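Mollow Facilities Support
Ticket 3256
Subject: Laundry folding area, Etport building – garments not staying folded, work surface query
Category: Furniture and Soft Goods
Priority: Normal
Status: Resolved
Opened: Saturday, February 8, 2020

Issue as reported

The requester states that small garments folded in the laundry area on level 2 do not hold their shape when placed in the storage cubbies. Sleeves work loose and the stacks lean to the left. The requester first noticed the problem in January, after the old padded table cover was taken away, and asks whether the cover should be reordered.

Items affected: lightweight tops and infant garments. Towels and pillowcases are not affected.

Initial response

The requester was asked to confirm the following before a visit was scheduled.

1. Whether the garments are folded directly from the dryer or after a period in the basket.
2. Whether the Vasiliu folding guide (the laminated sheet, second edition) is being followed.
3. Whether the cubby shelves have been moved from their original height.

The requester replied that garments generally sit in the basket through the lunch period, that the folding guide has been missing from the wall for some time, and that the shelves have not been moved.

Site check

The table was found to be level and the legs were tight. No movement was noted when weight was placed on either end. The surface was wiped with the standard Cundisico cleaner and dried with a paper towel. No residue remained that would cause fabric to drag. The cubby shelves were measured and match the figure on the original work order. The left side panel of the cubby unit had come away slightly from the wall bracket, and this accounts for the lean in the stacks. The bracket screw was tightened and the unit was pushed back into line.

The folding problem was then considered separately. A garment left bunched up for any length of time takes on creases that run against the intended fold lines, and these must be smoothed out before the first fold is made. On the padded cover, the fabric gripped the surface and could be pulled straight with one hand. A bare table offers less hold, so both sides of the garment need to be drawn out together. The light blue item on the white table is at the stage where this work begins: still crumpled, with no edge lined up.
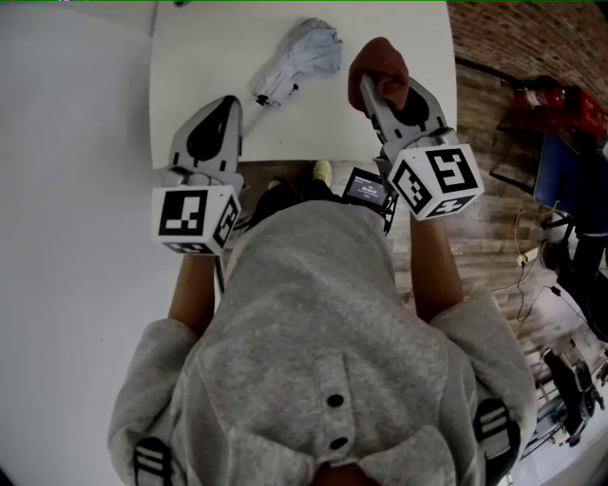 Steps advised

1. Clear the table and wipe it down before starting a load.
2. Open the garment fully and lay it face down with the neck opening away from you.
3. Draw both side seams outward at the same time. Smooth from the center toward the hem.
4. Bring each sleeve in across the back. Check that the cuff does not extend past the opposite side seam.
5. Fold the sides to the center, then fold the hem up to the collar – once for infant sizes, twice for larger tops.
6. Press the finished piece flat with an open palm before moving it to the stack.
7. Limit each cubby to 19 pieces. Taller stacks will slide regardless of how they are folded.

Garments that have been in the basket through lunch should be shaken out once before step 2.

Follow-up

The requester folded one full load of 86 pieces using the steps above and reported that the stacks were still upright at the end of the shift. One stack of long-sleeved tops had loosened. This was traced to step 4 and corrected by the requester.

The request to reorder the padded cover was declined. The cover is no longer stocked, and the bare surface is easier to keep clean. A replacement copy of the Vasiliu folding guide has been ordered for the wall beside the cubbies – delivery is handled under a separate ticket.

Resolution code: Adjusted on site / guidance provided
Parts used: none
Requester confirmation: received

If the cubby unit pulls away from the wall again, please reply to this ticket within 19 days and it will be reopened. After that period a new ticket is required.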